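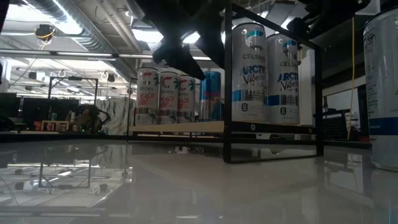 Can rack, Friday, both arms over the shelf.

Notebook home | Entries | Arms | Parts | Older

Friday, afternoon. Teleop on the can rack again. I'm writing this before I look at the training numbers so that I can't talk myself into anything later.

The count as of lunch is 1,286 demos recorded and 1,167 kept after the trim. That sounds like a healthy pile. I scrubbed through a good stretch of the kept ones this morning and I don't think it is one. Most of them are the same demo. Operator comes in high, drops one finger on the near side of the can, closes, lifts, clears the top bar, done. The starts differ by a few inches, the grasp hardly differs at all. If the policy learns this set perfectly it will have learned one approach to one rack.

The Jodthorpe note claims you get variety for free if you rotate operators. We rotated. What we got was two people who had both watched the same first hour of recordings and copied it. I did it too. You find a path that doesn't snag and you stay on it, because a snag means a reset and resets are boring.

Things I don't trust yet:

The top bar. It slopes, and coming in over a can near the end frame you have to get past it with the wrist. By hand I do this by looking at the real rack over the top of the monitor. The policy doesn't get to look over the top of the monitor. So every demo where I peeked has information in it that isn't in the recording, and I have no way of sorting those out now. From today, eyes on the feed only. Put a board up in the line of sight if you can't help yourself.

The reflections. The tabletop is shiny enough that the ceiling lights are all over it. Sturnport swear by leaving this sort of thing in for "robustness". Maybe. My guess is that the model picks up on where the bright patches sit and uses them to work out where the table is, and then we move the rig or turn off one bank of lights and it falls apart. Cheap test: matte cloth down, same policy, same cans, compare. I asked for this in January and I'm asking again.

Can labels. Peach Vibe, Arctic Vibe and the blue one. If we always ask for a flavor from the same part of the shelf, the instruction is decoration and the arm can ignore it. I checked the log for the last batch and Peach was requested from the left end nearly every time. Shuffle before each block, please, and write down the order.

Hand guiding vs. remote. Tried the kinesthetic version for an hour after lunch, holding the arm and walking it through. Motion is smoother, no argument there. But my forearm is in half the views, and the grip force reads wrong because I'm leaning on the wrist without meaning to. I'd use it for the lift-out over the bar and nothing else. The Ackermann write-up makes it sound like a replacement for teleop and I'd like to see their raw video before I believe that.

Second arm. Still no agreed job for it. Half the demos have it parked, the other half have it drifting because whoever was driving rested a hand on the leader. That drift is in the data as if it were a decision. Either park it properly or give it something to do, such as steadying the rack.

Ran 4 rollouts with the old checkpoint before packing up. 2 got a can out. One of those went in at an angle I have never driven and I have no idea where it learned that. I would not call it 50 percent in front of the Gollalora people, four tries is four tries.

Next session:
- cloth down, then cloth off, same checkpoint
- shuffle the cans, log the order
- drive badly on purpose for one block: low entries, late corrections, a missed grasp and a recovery
- second arm parked and locked
- leave the 1,167 alone until the cloth test is done, no more trimming

Leader gripper on the left side is sticky again on the last bit of travel. Cleaned it, no change.

Last updated Friday, 5:40 pm
2 comments | 0 shares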